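Living > Household Advice > Kitchen and Drinkware

Care and Storage of Insulated Bottles, Mugs and Travel Cups

Dillosley Household Advice Service
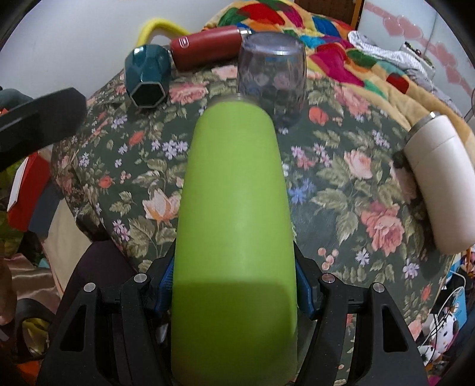 Bottles, a mug and a cup on a floral quilt.

Shared 2 times | 2 comments

Most households own more drinkware than their cupboards can hold. Insulated bottles are kept in bedrooms, cars and school bags, and pieces are often put away without being checked. The Service recommends that all such items be brought together in one place twice a year, in spring and again in November, before the season of hot drinks begins.

Choosing a place to sort

A bed is a suitable surface for this work. It is large, it is soft enough to protect ceramic and painted finishes, and round items do not travel far on a quilt. Residents should empty every bottle over a sink first. A towel may be laid over bedding that cannot be washed easily.

Tall bottles may be laid on their sides. Ceramic mugs should be kept toward the middle of the bed, with a little space between them and any metal thermos.

Checking each piece

Remove all lids, straws and rubber seals. Look into the bottle under a good light and feel along the rim for dents or rough spots. A dented rim may prevent the lid from closing fully, and a bottle in this condition should not be carried in a bag with papers or electronic devices.

To test the insulation, fill the bottle with hot water, close it and wait five minutes. If the outer wall becomes hot to the touch, the bottle no longer insulates well. It may still be used for cold water at a desk.

Ceramic mugs should be checked for cracks at the base and where the handle joins the body, if there is a handle. Plastic cups that have turned sticky or have split should be discarded.

Washing

Matte and painted finishes should be washed by hand with a soft cloth and mild dish soap. Scouring pads leave marks that cannot be removed. For stains inside a steel bottle, add one tablespoon of baking soda, fill with warm water and leave overnight. Rinse until the water runs clear. Bleach must not be used on steel.

Seals should be washed separately and dried flat. The narrow groove beneath a seal may be cleaned with a cotton swab.

Bottles should be dried upside down on a rack with room for air to pass beneath the rim. Allow a full day before closing any lid.

Storage

Store bottles with their lids off. Lids may be kept in a shallow box on the same shelf, each marked underneath with a small piece of colored tape matching its bottle. Residents with deep cupboards may prefer to lay bottles on their sides in a wine rack. The Pokine shelf insert and the Ayala door rack are both acceptable for this purpose, provided that the heaviest bottles are placed at the lowest level.

Items in good condition that are no longer needed may be taken to the Trurkov exchange shelf. Lids must be included.

Advice sheet 3887. Updated 9 August 2018.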